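4.3 Operating rules for the bench cell

The rules in this section were drafted after the risk assessment in Section 3 and apply to anyone working with the cell, including visitors. Otakar Vrabec reviewed the first version and sent it back with two objections: the speed limits were copied from an industrial source without checking whether they made sense at a table, and nothing was said about steam.

The steam clause now reads as follows. When the cooker is powered, no person reaches over the pot while an arm is enabled. The lid is placed flat on the table before any bun is loaded, with the handle facing up. Cables are routed behind the arm base and are not to cross the working area. The stop button is tested at the start of each session and the result is written in the log.

Food and hardware are kept apart on paper as well as in practice. Buns handled by a gripper are counted as test material and are not eaten – the finger surfaces have no food contact rating, and we did not try to obtain one. The log for the Wesari task set lists 1362 grasp attempts, all carried out under this rule.

Speed was the harder question. We settled on a reduced speed mode for all loading work, with full speed allowed only when the area is clear. A stricter proposal, based on the Nandell lab handbook, would have required a fixed barrier on every side. It was dropped because the operator has to reset the plate by hand between runs.

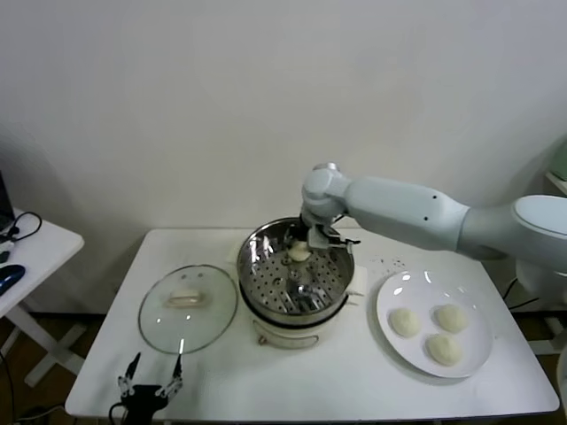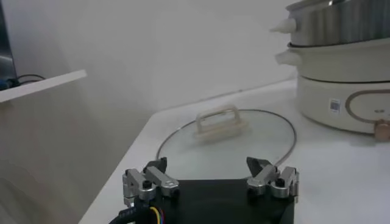

Bench cell with steamer and glass lid

Two points remain open. The handbook asks for a yearly review, but our task list changes more often than that, so we suggest a review whenever a new appliance is added. The second point concerns wrist cabling. A visual check before each session is required at present, with no criteria for when a cable must be replaced. Section 5 proposes a short inspection sheet, to be tried out in November.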